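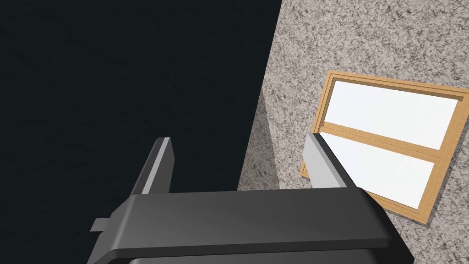 Events and Festivals in Tourism
Notes for session 9: Winter city festivals and who pays for them

Last time we got stuck on ticketing and ran out of time, so I'm picking up at the point where we left the Citton lantern weekend. If you missed it, read the case sheet first, because I'm going to lean on it a lot today.

Quick recap. Citton is a small river town with a busy summer and (until the lanterns came along) a dead January. The hotels closed their upper floors, two of the better restaurants shut completely, and the day-trip buses stopped coming. The lantern weekend was meant to fix that. It's free to watch, it runs for 3 nights, and the procession goes from the old market down to the bridge.

Free events versus paid events

A free street event has no gate, and I love them for it! People wander in with kids and grandparents and a thermos, stay for an hour, go get soup, and come back. But no gate means no ticket money, and it also means you don't really know how many people came. Keep that in mind whenever you read an attendance figure in a press release. Ask how it was made. Somebody looked at a square and guessed, or somebody worked from phone data, or somebody took last year's number and nudged it up a bit (I've seen all of these).

A paid event gives you clean numbers and a budget you can plan against. It also gives you fences, lines, wristbands and a crowd of annoyed locals standing outside their own main square.

Most winter festivals end up mixing the two. The parade and the fireworks are free, and then there's a paid layer on top: the dinner cruise, the balcony seats, the concert in the hall. In Citton the paid layer is the boat. It holds 800 if they use both decks, and it sells out well before the street program is even printed.

Key terms for this session

Anchor event: the one thing people travel for. In Citton it's the procession.
Fringe: everything that grows up next to the anchor, official or not.
Displacement: visitors who would have come anyway but moved their dates. They don't count as new money, even though everybody counts them as new money.
Shoulder nights: the nights just before and just after. Hotels care about these more than you'd think.

Comparing Anuner and Stonitz

Anuner went all in on New Year's Eve. One night, one big stage, fireworks off the castle hill at midnight. The trouble is that New Year's Eve sells itself. Rooms in Anuner were already full that night, so the stage mostly made a full town fuller, and the trams couldn't cope with everyone leaving at once. Great party, by the way. I was there, I walked home in the wrong shoes, and I'd still go again.

Stonitz did something much quieter. They put a food and music program into the second half of January, in 11 small venues, mostly cafes and church halls, with one shared pass. No fireworks at all. The rooms it filled were rooms that had been empty, and people stayed two nights because you can't do the whole thing in one evening.

Before you decide Stonitz is the clever one, think about the weather risk, the staffing (cafes closed for winter have to find people), and how hard it is to sell a program with no single picture-postcard moment. Travel editors want the fireworks. A plate of dumplings in a church hall is a harder pitch, though I know which one I'd rather write up.

Sponsors

We'll use the Kostiuk brewery deal with Anuner. The terms are in the reader, and the bit I want you to look at is the exclusivity clause. What happens to the local stallholders who have poured their own mulled wine on that square for years? Where would you put them? Bring a sketch map if it helps, messy is fine.

For next session

Read the Stonitz program and the Anuner transport report, skipping the appendix.
Write one page on which Citton businesses gain from the shoulder nights and which don't.
If you're presenting, email me your slides the night before, please, and keep the video clips short.

Handout updated 2018-05-22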